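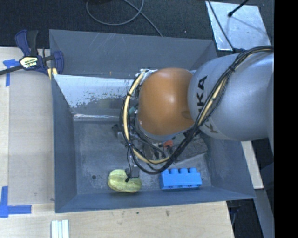

Gray bin with a KUKA arm reaching over it.

Section 4. Moving Your Contacts, Photos and Messages to Your New Rollier Phone

Welcome to the part of the guide most people turn to first, and we don't blame you one bit! A new phone feels like somebody else's until your own pictures and phone numbers are on it. Set aside an evening if your old phone is very full, put the kettle on, and work through the steps in order. You'll be using the Cudura transfer app, which is already on your Rollier (look in the folder called Tools, on the second home screen).

Before you start

Both phones should be charged to at least half, and it's better still to leave both plugged in. They also need to be on the same Wi-Fi network. If your home has two networks with nearly the same name, as plenty of homes do these days, check this on each phone – it is by far the most common thing people call us about.

Your old phone needs 200 MB of free space so that Cudura can be installed on it. If it is packed to the brim, deleting one or two long videos you no longer want will usually do the trick.

Note: The SIM card can stay in your old phone for now. We'll move it over in Section 5.

Making the transfer

1. On your old phone, open the app store, search for Cudura and install it. Open it once and say yes to the permissions it asks for (contacts, storage, messages and nearby devices).

2. On your Rollier, open Tools, tap Cudura, and choose "This is my new phone."

3. On the old phone, choose "This is my old phone." After a few seconds a three-digit code comes up on both screens. If the two codes match, tap Accept on each phone. If they don't match, tap Cancel on both and begin again from step 2.

4. Pick what you'd like to bring along. Contacts, calendar and messages are ticked for you already. Photos, videos and music are not, so tick those yourself if you want them.

5. Look at the line at the bottom of the list, where the total size and the expected time are shown. A library of 870 photos takes about 25 minutes on an ordinary home network, and videos will stretch that quite a bit.

6. Tap Start and lay the phones side by side, screens up. You can let the screens go dark, but please don't open other apps on the old phone while it's sending.

7. When you see "All finished" on the Rollier, tap Done and open your Contacts and Gallery for a look around. Thumbnails may show up gray at first and fill themselves in over the next little while.

Caution: Do not restart or switch off either phone while messages are being copied. Photos will pick up where they left off, but messages have to be sent again from the beginning, and you may end up with doubles of some conversations.

Caution: Please don't erase your old phone on the same day. Keep it in a drawer for a week or two, until you're quite sure that everything you care about came across.

If something goes wrong

Message 383 on the Rollier means that the two phones have lost sight of each other. Bring them back into the same room, check the Wi-Fi on both, and tap Resume.

If contacts appear twice, open Contacts, tap the menu, and choose Merge. Have a quick read through the list before you agree to it – two cousins with the same name can get folded into one!

Voice memos made with the Kamath recorder app are not picked up by Cudura. You'll need to copy them by cable, and our thanks go to Urmas Mets, who wrote to us with the folder name: look for "KRec" in the old phone's internal storage and drag the whole folder into Music on the Rollier.

Still stuck? Hjørdis Kvam and the rest of the help desk in Tisstead are happy to walk you through it over the phone, at whatever pace suits you. Have the Rollier's serial number handy when you call. You'll find it under Settings, then About, and it's also printed on the end of the box.

Section last updated 11/23/21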